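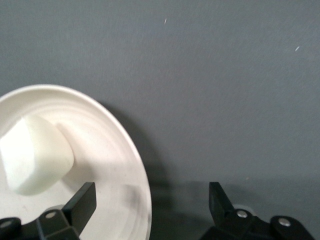 Plates in catering use are described by form first, by surface second and by condition last, and the order matters when a record is going to be read by somebody who does not have the piece in hand. Form covers the outline, the rim, the well and the foot. Surface covers the glaze, its colour and its gloss. Condition covers everything that has happened to the piece since it left the kiln. A round white plate with a wide, gently sloping rim and faint concentric rings, seen against a dark grey ground with a soft white block resting towards the left, gives material for all three: the rings belong to form, the glossy band along the outer edge belongs to surface, and the small dark smudge just inside the rim is entered provisionally under condition until it has been tested.

Unit 6: Plates – form, surface and condition
By Ultan Sheehan
August 19, 2025
6 min read
Print this page
E-mail this page

Scope

These notes cover flatware in the ceramic sense, meaning plates and saucers. Hollow ware (cups, bowls, jugs) is dealt with in the next unit. Cutlery comes in only where it leaves marks on a glaze. The examples are taken from the teaching store, which holds 3,569 pieces, of which 412 are plates under the Gila shape code. Students should bring their own hand lens. Lenses are not lent out.

Terms

Rim: the raised or sloping border between the outer edge and the well. It is described by width (narrow, medium, wide), by slope (flat, gentle, steep) and by any relief.

Edge: the outermost line of the plate. It may be plain, rolled or thickened. A rolled edge resists chipping better than a thin plain one and adds weight.

Shoulder: the change of angle where the rim meets the well. On coupe shapes there is no shoulder and the word should not be used.

Well: the central area on which most of the food sits. The line between well and shoulder is the inside diameter. It is recorded separately from the overall diameter, as two plates of the same overall size can have very different wells.

Foot: the ring on the underside on which the plate stands. The unglazed part of the foot is the only place where the body of a fully glazed plate can be inspected without damage.

Relief: any raised or sunk pattern formed in the clay. Concentric rings are relief if they can be felt with a fingernail. If they can be seen but cannot be felt they may be printed, or they may lie under the glaze with the glaze filling them. The entry then reads "rings, visible, not tactile".

Rim profile

Three measurements are enough for a working record: overall diameter, inside diameter and standing height. Rim width is half the difference between the first two, if the plate is true. It should be measured directly as well. Where the two results disagree, either the plate is oval or the shoulder has been read in the wrong place. Shoulders with a large radius are the usual cause. The Worik shape has no sharp line anywhere between rim and well, and two students measuring the same piece will often differ on its inside diameter. For Worik, take the reading where a straight edge laid across the rim first shows a gap.

Standing height is taken on a flat surface with a depth gauge at four points, a quarter turn apart. Differences between the four readings indicate warping. A plate that rocks may still give four equal readings if the fault is in the foot, so the rocking test is done separately and first.

Low-angle light is useful at this stage. With the lamp placed to one side, shallow ridges on a rim show as alternating light and dark lines, and the outer edge usually picks up a brighter band. The brightness of this band says something about gloss and something about curvature, and the two cannot be separated by eye. It should not be entered as a gloss reading.

Surface

White is not a sufficient description. The three headings used in this course are cool white, neutral white and warm white, the last taking in off-white and ivory. Judgement is made in daylight from a north-facing window, or under the viewing lamp in the measuring room, against a grey ground. A dark mid-grey board is supplied. White paper is unsuitable as a ground because it is itself tinted, and nearly all warm glazes look yellow against it.

Shading is a frequent source of error. The lower part of a plate lit from one side may look grey even when the glaze is perfectly even, and a shadow thrown by anything standing on the plate can be read as a stain in a photograph. Turn the plate a quarter turn and look again. Shading stays where it was; a stain travels with the plate. This takes a few seconds and is to be done before anything is written down.

Gloss is recorded as matt, satin or gloss. If a reference object is placed on the plate for comparison, it should be matt and white, with no coating. A block of soft material is suitable and will not scratch. Sharp-cornered references, and anything metallic, are excluded.

Condition

Marks on a glaze fall into four classes for the purposes of this unit.

Class A, deposits. Food residue, dust, hard-water scale, adhesive from labels. These sit on the glaze and can be removed with water, a mild detergent or a weak acid.

Class B, transferred metal. Grey or nearly black lines and patches left by cutlery or by metal shelving. These also sit on the glaze, but do not respond to detergent. A mild abrasive cream removes most of them. Metal marking is heavier where the glaze has been roughened by repeated machine washing, and a Class B entry should lead the examiner to look for loss of gloss in the same area.

Class C, glaze damage. Scratches, pitting, crazing, etched areas. A scratch can be felt. Crazing can usually be seen only at a low angle, or after staining has settled in the lines.

Class D, body damage. Chips, cracks, and breaks that have been repaired.

A dark smudge with blurred edges cannot be assigned to a class from an image. It may be A or B, and with poor focus it may even be C. The correct entry is "mark, grey, unclassified", followed by its position. Position is given by zone (edge, rim, shoulder, well) and by clock hour, with the maker's mark on the underside taken as twelve. Where there is no maker's mark, a pencil dot on the foot is used and noted.

Order of testing for an unclassified mark:

1. Dry soft cloth, light pressure.
2. Damp cloth, clean water.
3. Detergent, applied with a cotton swab, then rinsed.
4. Abrasive cream on a swab, over the smallest area that will give a result.
5. Fingernail and lens.

Stop at the first step that changes the mark, and record which step it was. Step 4 is not carried out on gilded or on-glaze decorated ware.

Shoulder zones

Marks collect just inside the rim more often than anywhere else on a plate. Knives are drawn towards the diner and stop there; in stacks, the foot of the plate above may bear on the same line. The Kondon shape has a foot close in size to its own well and shows this clearly, with a ring of short grey arcs after a season's use. Interleaving with felt or paper prevents it in storage. In service there is no practical remedy, and marked Kondon plates are simply cleaned on a schedule.

Stacks in the teaching store are limited to 18 plates. Taller stacks load the lowest foot ring and make it difficult to lift a plate from the middle without sliding it.

Worked entry

Shape: Shenoy, round, wide rim.
Rim: gentle slope, concentric rings, tactile.
Edge: plain.
Surface: warm white, gloss.
Stands true: yes.
Marks: one, grey, shoulder, four o'clock. Removed at step 4. Class B.
Gloss at site of mark: slightly reduced.
Chips: none found.
Examined by: Ivone Caldeira.

The wording "none found" is preferred to "none" throughout. The reduced gloss is given its own line so that it remains in the record after the mark itself has gone.

Practical for next session

Each pair will receive one Gila plate and one Worik plate from the March intake. Complete a full entry for each, working independently, then exchange sheets and mark any line on which the two examiners differ. Differences in inside diameter on the Worik are expected and should be left standing. Differences in the class of a mark should be settled by repeating the tests from step 1, unless the mark has already been removed, in which case both opinions are kept with initials beside them.

Return the plates to the felt-lined trays, face up.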